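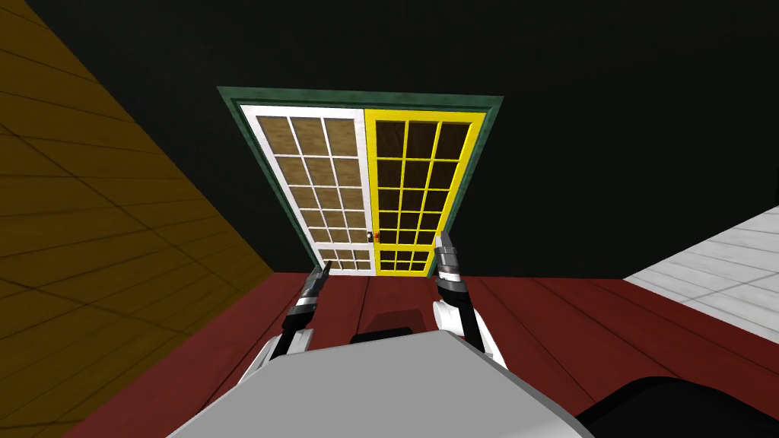 What is a lapsed member, and when do we start counting somebody as one?

A lapsed member is a person who paid for a membership, let it run out, and hasn't paid again by the end of the grace period. For this class we use a grace period of 80 days, which is on the generous side, but it's what our case museum uses and I don't want us converting everything.

Last updated: Saturday, April 14, 2018

Museum Marketing, session 7 – Getting members back

OK, so last time we did acquisition, and most of you told me you found it more fun than you expected. Retention is less fun! But it's where a small museum makes or loses its money, so stay with me. The case is the Lornolora, a regional museum of textiles and printing, and you should have the packet from Wubit Negash by now. If you don't, email her and not me (I never have the current version).

The basic facts. At the start of the period in the packet the Lornolora had 2,195 paid members, counting households as one. Hamdia Abera had just come in as head of membership, and the first thing she did was stop the mailing to everybody who had ever lapsed. It was a glossy letter with the director's signature, the same letter for a person who left last month and a person who left years ago. She wanted to know who these people were before she spent another stamp on them.

So she had Fuad Tilahun call people. He worked from a list of 500 lapsed households, evenings mostly, with a short script that I've put at the back of the packet. Please read the script before you read his results. Notice that he doesn't ask anyone to rejoin until the very end, and he drops that part altogether if the person sounds busy.

What came back, in the order I think matters:

People who forgot. They liked the museum and assumed they were still members. The renewal notice looked like an event flyer, so it went in the recycling.

People who joined for one show. They did the math at the ticket desk, the membership paid for itself in a couple of visits, and that was that. You can't really call this a failure. They bought a discount and used it.

People whose kids got older. The family tier was built on the Fikre workshops, and those stop at a certain age. There was nothing after that, which is a programming problem that landed on the membership desk.
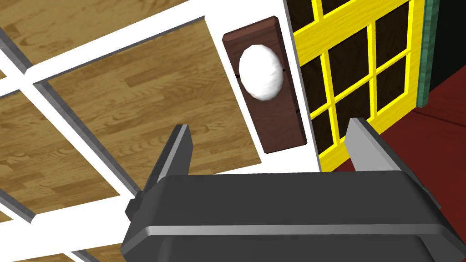

White door with wood-grain panels, computer rendering.

Now the part I'd like you to argue about. The Lornolora's agency, Vurnitia, proposed a single win-back campaign with a new name for the membership program, Arel, and a July launch. Seraina Ruchti wrote the proposal and it's good work – clear, nicely costed, and I'd have been tempted. But look at the three groups again and ask which of them a new name helps. I can talk myself into the first group on some days. Thảo Hứa made the opposite case in section last year, that a rename gives you an excuse to write to everyone without sounding needy, and I still think about that.

For next week: pick one group, write the renewal message you'd send them (one page, no logos please), and say how you'd know whether it worked. "More people renewed" isn't enough. More than what? Bring a printed copy, we'll swap.

Reading is chapters 4 and 5 of the course pack. Skip the section on donor tiers, we get to that after the break.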